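4.2 Surface glare and reading comfort in the Flarngate branch

The most exciting result of the whole study came out of the reading rooms, where we had expected very little. Readers at Flarngate filled in 3,498 comfort cards over the winter, and the pattern in them is wonderfully clear: people choose their seat by the table long before they think about the lamp. On bright January mornings the pale tables by the south windows were left until last, even by readers who told us they loved a sunny spot. By mid-afternoon the same seats were the favourites!

We saw the same swing at Warkedine, though it was weaker there, and Majumder's earlier work at Phuthong had hinted at it (Majumder 2016). What is new is how closely it follows the finish of the tabletop. Of the 37 tables in the survey, 18 had a glossy top, and these drew most of the written complaints about tired eyes. Matte tops of the same colour drew very few. We find this delightful, as a change of finish is well within the budget of a small library.

Shadows matter too. A hard-edged shadow falling across a page was mentioned again and again on the cards, while soft ones were hardly noticed. Figure 4 shows the kind of shadow we class as soft.
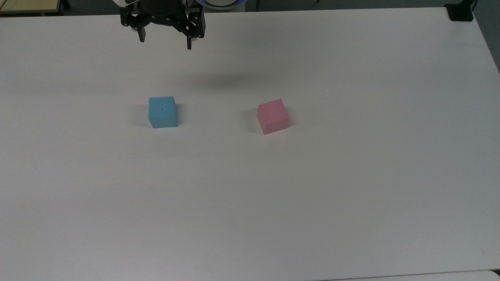
Figure 4. Soft, diffuse grey shadow on a matte white tabletop.

Scores for shadow edge were given by two readers working apart, and they agreed well at both branches. The Loson branch was left out of this part of the analysis, as its tables were replaced halfway through the season.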